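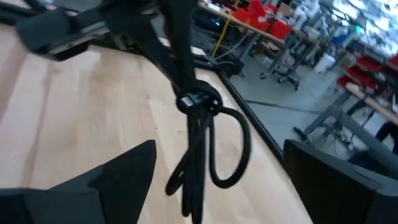
2. Sorting the straps and cables

Our project looked at how small loose items are stored in a shared workroom, and whether a simple sorting system would make them easier to find. The room list we were given had 384 entries. We did not try to cover all of them. We picked the group that people complained about most in the survey, which was straps, cords and cables.

We worked on a light wooden table and handled one item or bundle at a time. Black straps were the slowest part. Webbing and cord tend to get stored together, and when everything is the same color it is hard to tell where one length ends and the next begins. A buckle helps if it stays closed around the bundle. Loops of thicker cord slip out to the side and catch on other things in the bin.

We used three groups:

Straps and webbing – anything flat, with or without a buckle
Cables – coiled and kept separate by color where possible
Boxed items – left in their original box

The third group was added later. At first we planned to take everything out of its packaging to save space, but boxes with a clear window turned out to be useful. The DualShock 4 controller is a good case. The blue PlayStation box takes up more shelf space than the controller would, but it stands upright and you can see what is inside without opening it.

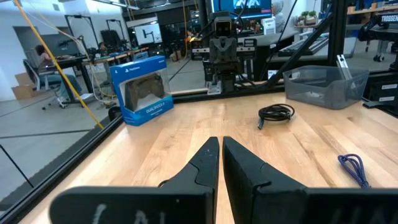
Cables were easier than straps. A black cable wound into a loose coil can be picked up in one piece, and leaving the connector end outside the coil means you can check the type right away. The purple braided cable needed no label, as no other cable on our list was that color. For the black ones we wrote the bin number on paper tags.

The bins came from Koner and the tags from Casivon. We tried the Brasberg shelf dividers as well, but they were too shallow for coiled cables and we returned them.

2.1 Problems

The room list was out of date. Entry 1807 was listed as a strap set and had no bin at all, and entry 3513 appeared twice under different names. We corrected both – the new list is in Appendix B. The bins will be checked again in July.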